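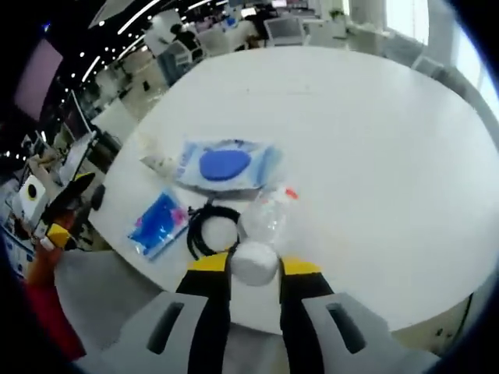

Runder weißer Tisch, durchsichtige Plastikflasche.

Besuch bei Bralley, Tag der offenen Tür im Dentallabor in Wemville. Kurz notiert, bevor ich die Hälfte vergesse.

Anfahrt erst mal falsch. Navi wollte zum alten Gebäude, Eingang jetzt hinten am Hof, Schild winzig. Kurz nach neun drin, Kaffee, Namensschild, Kittel drüber. Gruppe mit 13 Leuten, meist aus Praxen, ein paar Azubis.

Erste Station Modellherstellung. Gips gibts noch, aber wenig. Das meiste kommt als Scan rein und wird gedruckt. Abgüsse von Hand nur noch bei Totalprothesen und wenn die Praxis es ausdrücklich will. Geruch trotzdem wie früher in der Berufsschule.

Dann die Fräsen. Laut! 3 Maschinen nebeneinander, Zirkon, Kunststoff, eine nur für Schienen. Eine Brücke braucht inkl. Sintern über Nacht, danach Bemalen und Glasur. Bei den Aufbissschienen sind sie auf einen neuen Kunststoff von Bridon umgestiegen, etwas weicher, soll bei Knirschern weniger reißen. Durften wir biegen. Fühlt sich gut an, Langzeitwerte hatten sie aber noch keine da. Nachgefragt, kommt per Mail.

Keramik oben im zweiten Stock, Nordfenster wegen der Farbe. Hier hätte ich gern länger zugeschaut. Leider nur 2 Plätze am Mikroskop und die Schlange war lang, also weiter.

Mittags Vortrag zur Prothesenreinigung. Kernpunkt: weiche Bürste, keine normale Zahnpasta (schmirgelt), kein heißes Wasser. Tabs nur als Ergänzung. Wissen wir eigentlich alle, unsere Patietnen aber nicht. Merkblatt mitgenommen, liegt vorne an der Anmeldung.

Preise: Schiene im Paket ca. 39 Euro günstiger als bei Prydderch, dafür Lieferzeit länger. Abholung durch Boten bleibt kostenlos.

Fragerunde hab ich nur halb mitbekommen, musste zum Zug. Nächster Termin im Dezember, dann mit Schwerpunkt Implantate. Anmeldung über das Labor, Parkplätze sind knap.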